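About Larnov

Larnov is a registered provider of household and kitchen skills training for adults. The organisation was established to support people who are setting up a home for the first time, returning to independent living, or preparing for work in domestic and hospitality settings. Our head office and training kitchen are located in Astby, with a second teaching site at Jedano.

Our Programs

Learners enrol in one of three streams: Kitchen Care, Laundry and Linen, or Household Organisation. Each stream is delivered in small groups of no more than 20 and combines practical sessions with a written workbook. Enrolments open each May, and places are offered in order of application. Learners who complete all units receive a statement of attainment, which is recognised by our placement partner, Nowicki.

Our People

The organisation is led by Grażyna Mazurek, Principal, who is responsible for curriculum and assessment. Rizal Osman coordinates the Kitchen Care stream and supervises practical assessment at both sites. Celina Kołodziej manages enrolments and learner support, including language assistance and travel concessions. General enquiries regarding employment placements should be directed to Tihomir Kelmendi.

Our Training Kitchen

Practical sessions are conducted in a working kitchen that is cleaned and reset by learners at the close of each class. The sink area receives particular attention in the first unit – learners are taught to wash up in a sensible order, to wipe down taps and splashbacks, and to care for chrome, stainless steel and grouted tile without scratching or dulling the surface. Soft sponges and mild detergent are used for everyday cleaning, and abrasive pads are not permitted on tapware.

The curved chrome tap and its lever handle, with a yellow sponge beside them and dark grey tiles behind.

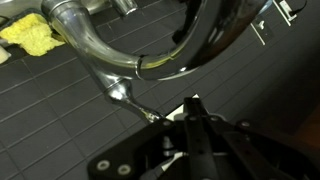 Visiting and Enrolment

Prospective learners and referring agencies are welcome to attend an information session at Astby, postcode 3259. The next session will be held on Tue 6 July. Bookings are essential and may be made through the enrolments office. Enclosed shoes are required in all practical areas – aprons and gloves are supplied.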